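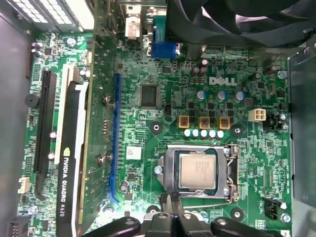

Old office PCs to get a second life, says repair scheme. We shall see

A plan to refurbish 51 retired office computers and hand them to households in the Galel valley got under way in April, in a former laundry room behind the Sastham Hotel. The organisers say it will keep good machines out of the skip and save families money. Both claims deserve a closer look than they have had so far.

The scheme is run by Hudec, a small repair firm that has had the lease on the hotel's outbuildings since last autumn. It collected the computers from two local employers who were replacing their desktops. Each one is to be opened, cleaned, tested and fitted with a fresh drive before it goes out of the door again.

Hudec's leaflet calls the machines "practically as good as new". That is a generous phrase. On the bench is a green Dell board, still sitting in its metal case, with the processor in its socket and the thin metal lever running down beside it. Boards like this were made for years of dull office work and many of them have already done it. They may well have years left. A leaflet can't tell you that, and a quick test on a bench can't tell you much more.

The firm's answer is that the processor is rarely the part that lets a computer down. Drives wear out, fans clog and capacitors age, it says, and these are the things its staff look for first. Fair enough. But looking at a capacitor is a different job from replacing one, and Hudec admits that it won't be replacing any. A board with a visibly swollen capacitor will be sent for recycling and the remaining parts kept as spares.

How many of the 51 will make it through is therefore anyone's guess. The firm expects "the great majority" to pass but has declined to put a figure on it. By the end of the first fortnight 4 had been finished and boxed up. At that rate the job will run well past the end of the summer, by which time the hotel is supposed to have the room back.

Then there is the matter of software. Older processors are not always supported by the newest version of Windows, and a household given a free computer will not thank anyone for one that stops getting security updates. Hudec says it will install Linux on any machine that falls short. It has promised a printed guide and a drop-in hour in the hotel lounge for people who get stuck. One hour a week, for a system that most of them will never have used, seems thin.

The money is modest. The parish has put in 500 pounds, which has to cover drives, paste, cables and the printing of the guide. Labour is being given free, at least for now. When asked what happens if the money runs out halfway down the pile, the firm said it would "look at other sources".

None of this makes it a bad idea. A working desktop is a useful thing in a house where homework is being done on a phone, and the room itself is a decent place to work. The outbuilding dates from 1952 and has thick walls, good light and a stone floor, though it could do with more sockets.

What is missing is any plan to check up on the results. Nobody at Hudec has said whether the computers will be followed up after six months, or who will take them back if they fail. The boxed machines carry a 30-day promise - shorter than you would get on most second-hand kettles.

Households wanting a computer can put their names down at the hotel reception between 10am and 4pm. Monitors and keyboards are not included.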